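9th January, Allenard unit, back room

Second day of looking at whether this room can take the overflow from the main store. Devendra is convinced. I am less so, and I want my reasons written down before Thursday's call with Nigam, where I expect to be told it's all been agreed.

His case is that the place is dry, it has a long clear wall, and the rent is paid until July whether we use it or not. I accept the rent. "Dry" is based on one visit in a week with no rain. There are pipes and conduits all over the ceiling and I can't find anyone who knows which of them carry water. Urmila rang the landlord's office and was told they're "mostly electrical". Mostly is doing a lot of work there. If we stack paper records under one that isn't, we'll be drying out invoices on the radiators again.

The wall first. It's white, it's big, and Devendra has already drawn a row of Clultetti racking along it on his plan. He has the racks 18 inches deep, which leaves a decent gangway on paper. On paper there are no people carrying anything. With two of us standing in there and a third going past with a box, it felt tight to me, and I'd like it tried with tape on the floor before money is spent. Abhishek says he'll mark it out. He also said that in the autumn.
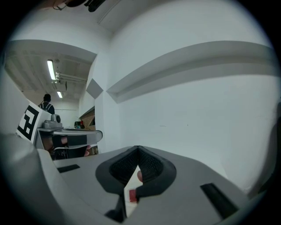 The lighting I'm in two minds about. Long fluorescent overhead, a smaller one further back, and a white wall at the far end that helps bounce it about a bit. Fine for finding a box. Reading a faded label on a bottom shelf is another matter, once racking goes up and throws its own shadow. Down near the floor by the chairs it's already gloomy. Philomena thinks I'm fussing and that a torch on a hook would do. Possibly. We had a torch on a hook at the old place and what we ended up with was a hook.

Boxes. There's cardboard in there already and no list of what's in it. My view is that nothing new comes in until what's there has been opened, labelled or thrown out. Devendra's view is that we can do it "as we go". I have never once seen that happen. The last stocktake had 1,742 lines on it and 200 of them said "misc", and every one of those started life as something we'd sort out as we went.

Cost: Mattes has a quote from Clustov for the racking, delivered but not fitted. I asked what fixings they'd supply and he didn't know. I also asked whether the wall will hold them. Knocked on it in several places and it sounded different each time, so I've learned nothing except that I can't tell a wall by knocking. Someone should drill a test hole.

To do:

Abhishek — tape on floor, full length of proposed racking
Urmila — get the pipe answer in writing
Mattes — fixings, and 12 spare shelves priced separately
Me — open the boxes, start a list

Still not against it. I'd want the pipes settled first, and the hole drilled, and then I'd look at the plan again. Left the key with Philomena.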